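【不具合】棚補充アーム Haven が異常停止のあと勝手に動き出した件

カテゴリ:産業用ロボット・自動化 > トラブル・安全

1 : tanazoko
2022年8月7日(日)
小売向けの棚補充アーム「Haven」を触っている方、いますか。メーカーはUrkanar、うちへの据付はSembiring、把持ソフトはGranelという組み合わせです。
先に書いておくと怪我人は出ていません。ただ、出ていてもおかしくなかったと思っています。

経過です。菓子の袋を中段に並べる運転で152回まわし、うち6回が異常停止。コードは全部981、把持タイムアウトです。ここまでは我慢できます。問題は最後の1回で、停止したので私が扉を開けて棚の袋を手で直し、カートを引いて扉を閉めたところ、リセットボタンを押していないのにアームが前進しました。設定速度は400mm/s。扉の外にいたので当たってはいませんが、腕を抜いてから幾らも経っていません。

Sembiring経由で返ってきた一次回答が「柔らかい袋の変形による把持不良であり、安全機能は正常」。いや、聞いているのはそこではないんですが。

2 : kyotei_neko
扉を閉めただけで動いたなら把持の話は全然関係ない。回答を書いた人が現象を読んでいないか、読んだうえで話をずらしているか。
扉スイッチは安全リレー経由? それともただの入力?

3 : tanazoko
>>2
安全コントローラに二重化で入っています、と図面には書いてあります。実配線は未確認。扉が開いている間に動力が落ちるのは確かめました。
981で止まったときに人がやる作業は、見てのとおり棚板の間に両手を入れて、袋の両脇に手をやって立て直すだけです。 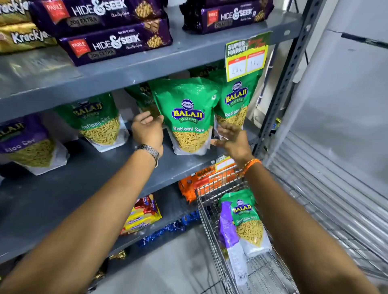 時間にしたら短いものなので、現場はだんだん「981が出たら開けて直して閉める」を一息でやるようになります。私もそうでした。毎回その先にリセットを押す手順があるのに、押したかどうか体が覚えていない。だから最初は自分が押したのを忘れただけかと疑いました。操作ログを見たらリセットの記録は無し。起動の記録だけあります。

4 : 元保全
横から。水を差して悪いが、そのログは信用していいのか?
この手の画面系ログは周期で拾っているだけで、短い押下は抜けることがある。「ログに無い=押していない」は成り立たない。自分は昔これで設備屋に濡れ衣を着せて、後で頭を下げた。

5 : tanazoko
>>4
それは痛いところです。ログの取り方はUrkanarに問い合わせ中。ただ、そうなると「安全機能は正常」の根拠も同じログではないかと思うんですが。

6 : 元保全
>>5
それはそう。向こうの主張も同じだけ疑わしい。

7 : hako_ire
Haven、うちにもあります(袋物なし、箱だけ)。981は数えるほどしか見ていません。正直に言えば、柔らかい袋を並べさせている時点で無理があると思う。カタログの動画は前の列が空いた棚にきれいに一個置くだけでしょう。実際の棚は後ろにも袋が寄りかかっているし、隣は半分こっちを向いている。そこに指を入れるのが一番難しいのに、動画ではそこだけ映らない。
「袋物対応」という言葉を真に受けたのが最初のミスでは。

8 : tanazoko
>>7
導入判断が甘かったという批判は受けます。私も反対した側ではないので。
でも把持が下手なことと、勝手に再起動することは分けてください。下手なロボットは許せます。

9 : grip_kenkyu
>>7
箱しか流していない人に無理と言われても。袋の上端をつまんで、もう片方で下の角を押さえれば並びます。人はみんなそうやっている。単腕で同じことをやらせるGranelの把持計画が雑なだけで、袋が悪いわけではない。

10 : hako_ire
>>9
人は両手、Havenは単腕。それを無理と言うんです。

11 : kyotei_neko
把持の好みは別スレでやってくれ。
>>1
確認してほしいことを書く。動力を入れる前に、危険領域に人がいない状態で。

・扉スイッチ復帰のあと、安全コントローラの出力が手動リセット待ちになるか、そのまま復帰するか。パラメータの表示だけで済ませず、端子で見る。
・981のときに自動再試行が有効になっていないか。把持ソフト側と本体側の両方。
・再試行の要求が、扉が開いている間も保持されていないか。

自分の予想は三番目。再試行要求が残ったまま、扉が閉まった瞬間に許可がそろって走り出した。これなら「安全機能は正常」と書いた人も、本人の頭の中では嘘をついていないことになる。扉が開いている間は止まるんだから。でもそんなものは正常と呼ばない。

12 : H_Lei
はじめまして。Hongjun Lei と申します。Granelで把持計画の担当をしています。会社の公式見解ではなく、個人として書きます。
自動再試行はGranel側の既定では無効です。ただし据付時に有効へ変更できます。再試行要求は本体側の待ち行列に渡しており、その後の保持や破棄は本体の責任範囲です。
ご不安をおかけしている点は申し訳なく思います。ソフトの版数を教えていただけますか。

13 : kyotei_neko
>>12
出てきたことは評価する。でも読み返してほしい。
「据付時に変更できる」→Sembiringのせい。「その後は本体の責任」→Urkanarのせい。きれいに自社だけ抜けている。
要求に有効期限は付いているのか。付いていないなら、古い要求が後で実行されることをなぜ想定しなかったのか。

14 : H_Lei
>>13
有効期限は付いておりません。理由については、私からこの場でお答えできません。

15 : 元保全
付いてないのか……。

16 : grip_kenkyu
Leiさんを吊るし上げる流れは感心しない。名前を出して答えた人が叩かれて、黙っているUrkanarが無傷というのはおかしい。それに起動許可を握っているのは本体側で、把持ソフトがどんな要求を投げてこようと、手動リセットなしで動かないように作るのが筋でしょう。

17 : kyotei_neko
>>16
後半は同意。前半は、質問しただけで吊るし上げとは思わない。

18 : tanazoko
確認してきました。動力は落とし、表示と端子だけ見ています。

再試行は有効になっていました。回数は3。据付時の設定表ではこの欄が空白です。Sembiringの担当は「試運転の効率のため変更した可能性がある」とのこと。可能性、だそうです。
扉復帰後の安全出力は、手動リセットを待たずに復帰しました。何度やっても同じです。図面では待つことになっています。つまり図面と実機が違う。
待ち行列の中身は外から見る方法が無く、>>11の三番目は未確認のままです。

Urkanarからは「次の版で改善を検討」と来ました。5月に別件で出した質問への返事とほぼ同じ文面です。

19 : 元保全
リセット待ちが効いていないなら、もうそれだけで運転不可だな。>>4で押し忘れを疑ったのは取り下げる。ただ、押した押さないはログではやっぱり分からん。そこは譲らない。

20 : hako_ire
うちのも見てみたら、扉復帰後はちゃんとリセット待ちでした。据付はSembiringではありません。再試行は無効。だからHaven全部が危ないという書き方は早いと思います。とはいえ設定ひとつで外せるのは気持ち悪い。パスワードは全台共通ではないかと疑っています。

21 : tanazoko
>>20
情報ありがとうございます。機種の欠陥か据付の不良かは、まだどちらとも言いません。

当面の扱いです。Havenは主電源を切って施錠、札掛け。補充は全部手作業に戻しました。上段の箱型でないビスケットの包みも、中段の袋も、人が並べています。
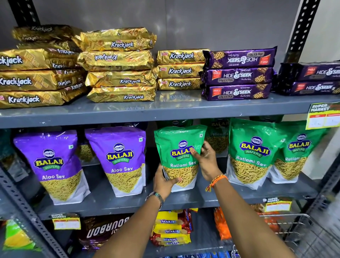

22 : grip_kenkyu
手作業に戻して、補充は間に合っていますか?

23 : tanazoko
>>22
間に合っています。そこを上に聞かれるのが一番困るんですが。

24 : kyotei_neko
再開の条件は紙でもらっておくこと。「設定を直しました」だけで札を外さない。扉、非常停止、停電復帰、981発生中の扉開閉、全部を第三者の立ち会いで。再試行は無効のままでいい。
Sembiringが設定表を後から埋めて送ってくる前に、今の空白のやつの写しを取っておけ。

25 : tanazoko
>>24
写しは取りました。昨日、案の定「最新版」と称する設定表が届きました。再試行の欄は「無効」になっています。実機は有効のままです。
立ち会い試験の日程が出たらまた書きます。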